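Dry Goods and Small Shelves: Pasta Gallery

Jarnura has been putting up pages on kitchen storage for a while now, mostly tins, jars and baking things. October's gallery is on dried spaghetti, which is an awkward shape to keep. The packets are long, they slide over each other when stacked, and the thin film ones sag once they have been opened.

Most households we hear from keep more than one brand on the go. That makes it harder, as the packets come in different widths and the labels do not all face the same way. We have looked at two ways of keeping them: side by side in a row, or upright at a small shelf. Both work with full packets. Half-used ones are better in a tall jar with a lid.

The pictures can be opened at full size from the gallery menu.
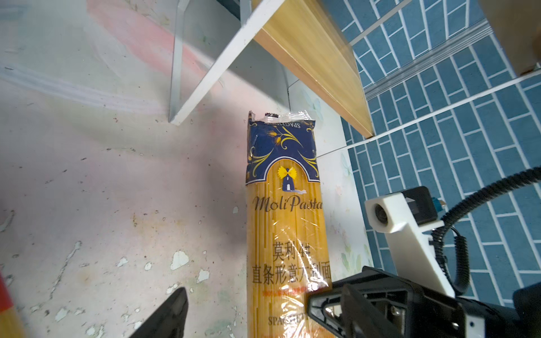 Moli Pasta No. 4, in clear film with a dark blue and gold label and a little windmill on it. The strands run upright in the bag.

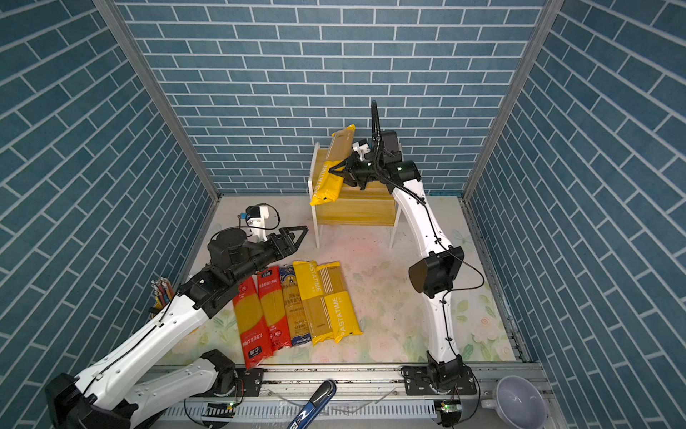 Red, dark blue and yellow packets in a row, and one of the yellow PASTATIME ones upright against the small wooden shelf.

Nelly Escobar wrote to us that she gave up on standing packets years ago. Hers go flat in a shallow drawer, oldest at the front, and she writes the month of opening on each with a marker pen. She also says that a 2,000 g catering bag is a false economy for a household of 2, as the last of it is always broken bits by the time she gets there. She puts those in soup.

We would agree about the catering bags. On the drawer we are less sure - it needs to be longer than the spaghetti with a bit to spare, and many kitchen drawers are not.

A few notes on measuring up. Lay your longest packet down and measure it with the sealed ends included, because the film adds more than you would think. A shelf for upright packets wants a back or a side for them to lean on. If the shelf above is fixed, check the height before buying anything. The Trastico rack we tried in spring had a gap of 300 mm between levels, and that was fine for most packets but tight for those with a long twist of film at the top.

The next gallery will cover rice and lentils. Readers' letters on flour bins are still being sorted and will go up after that.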